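Ernard Hand-Teaching Set
by Sotix

Put the gloves on, move your hands, and the robot's hands move with you. That's the whole idea behind Ernard, and after years of teaching arms by joystick we still get a kick out of it. You show the robot a task the way you'd show a new coworker, and every motion is saved along with the camera views, ready for training.

The set works with two-armed robots that have jointed, multi-fingered hands. Each glove weighs 132 grams, and most people are comfortable driving within 10 minutes.

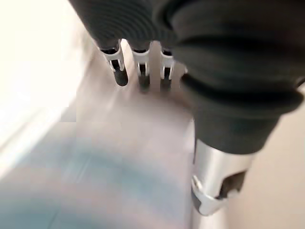 Finger mapping is the part we've fussed over most. Your thumb gets its own calibration step, separate from the fingers, so a pinch closes where you expect it to close. Before a grasp you want a view like the one from this wrist camera, with the dark fingertip pads lined up on one side, the silver thumb well apart on the other, and plenty of clear surface in the gap. If the sleeve fabric creeps down over the fingertips, pull it back and start the take again.

The wrist feeds sit next to the head feed on your screen, and you can make any of them the big one with the foot pedal. Switching mid-task is fine - the recording keeps all of them regardless.
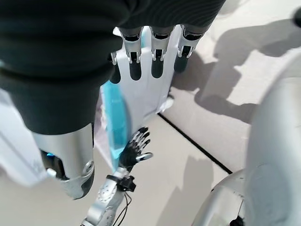

Tasks worth starting with

Drawers, bins, shelves and light boxes. They're forgiving, they reset fast, and they teach you a lot about how you use your own hands. The Parsa task pack comes with written instructions for 246 short household jobs, plus a blank card for your own.

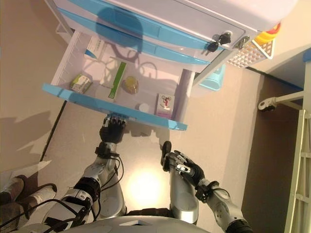
Opening a drawer is our favorite first lesson! It asks for one good grip and a steady path, and the other hand has to learn to stay out of the way. Look how the left hand has its fingers curled over the blue lip while the right stays up in the air, touching nothing. Small items spaced out in the tray, like the amber jar and the little boxes, give you plenty to pick from for a second task.

Takes can be up to 300 seconds long. Trim them in Statden, our review tool, where you can also tag a fumble and keep it - recoveries make great training data.

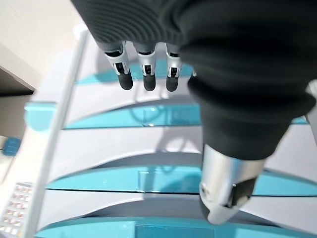
Wrist view over the white and turquoise tiers, fingertips slightly spread.

In the box: two gloves, foot pedal, calibration stand, USB cable, Parsa task pack, Statden license for one workstation. Glove sizes S to XL. Spare finger sensors are sold separately.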